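**Konidholm opens desk care service for small offices**

February 2025 — Konidholm, a cleaning company for small offices, starts a new service called Flornico. It is made for the things people touch all day and almost never clean: keyboards, mice, laptops and the top of the desk. One visit covers up to 20 desks and can be booked by phone or at the front counter.

The company tried the service last October with two customers, the accounting office Andrade and the translation bureau Mitov. Together the cleaners took care of 286 desks and wrote down what the staff asked for most often. The keyboard was first on the list.

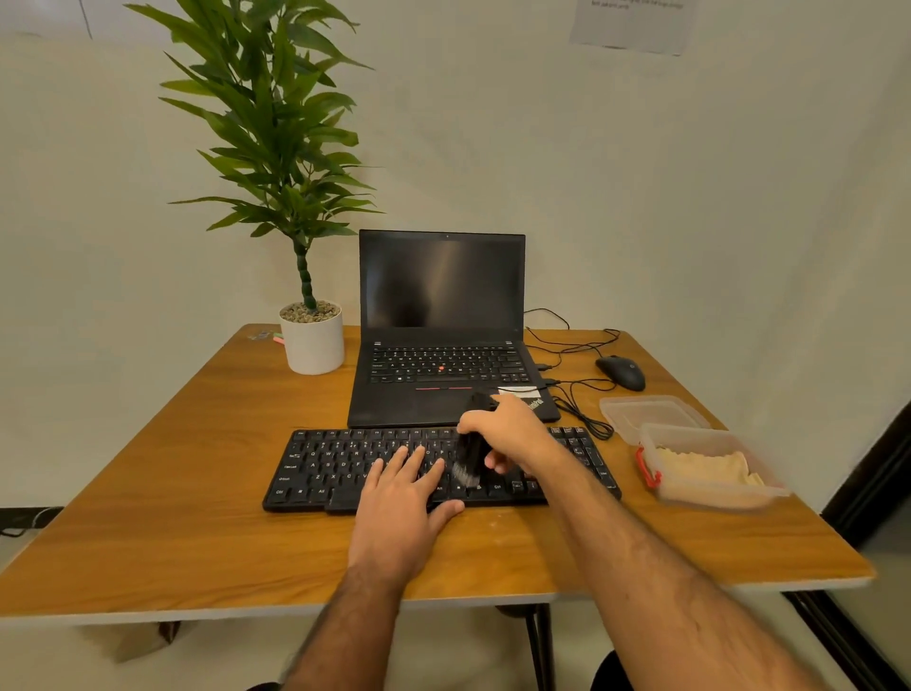
Flornico begins with dry work. Computers are shut down before the cleaner touches them, and no liquid is sprayed on the equipment. For crumbs and dust between the keys the cleaner takes a small brush with dark bristles, of the size that fits easily in one hand, and holds the keyboard steady with the other. The laptop stays on the desk, and cables stay plugged in unless the customer wants it different.

"Many people asked us to clean the floor more often, but their hands are on the keys the whole day," said Ferenc Borbély, who is responsible for the new service at Konidholm. "We wanted to give the desk the same attention as the floor. It is slow work and we like to do it slowly."
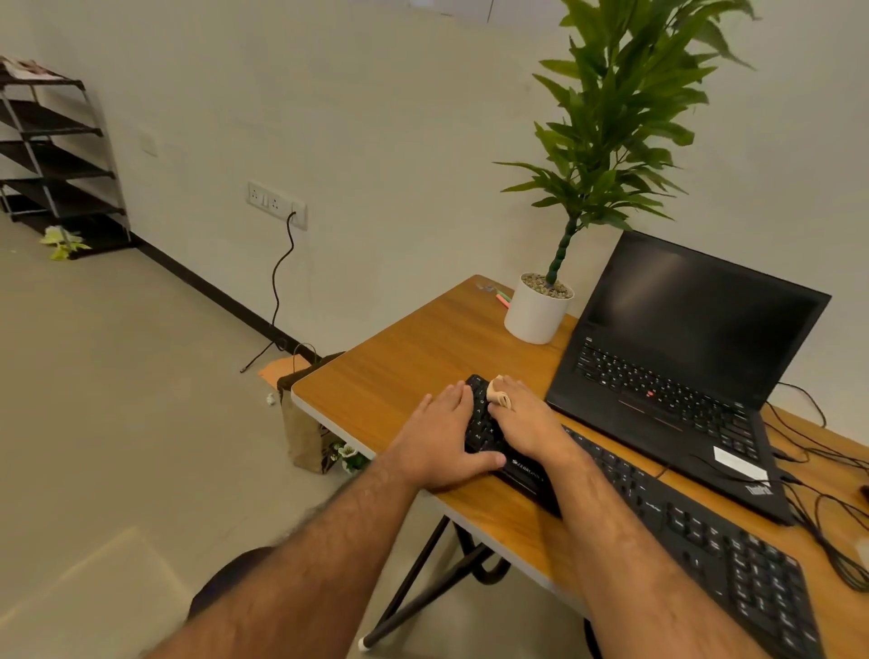 After brushing comes the cloth. It is folded small, so that the cleaner can press it on a few keys at a time and turn it to a fresh side when needed. The palm rest and the touchpad of the laptop are wiped also, and the mouse with its cord. Stickers and labels are left in their place — many offices use them for their inventory.

A normal visit for a small office takes 90 minutes. Customers who already have a cleaning contract with Konidholm can add Flornico to it without a new agreement. Other offices can order a single visit first.

Contact for press and bookings: Ferenc Borbély, Konidholm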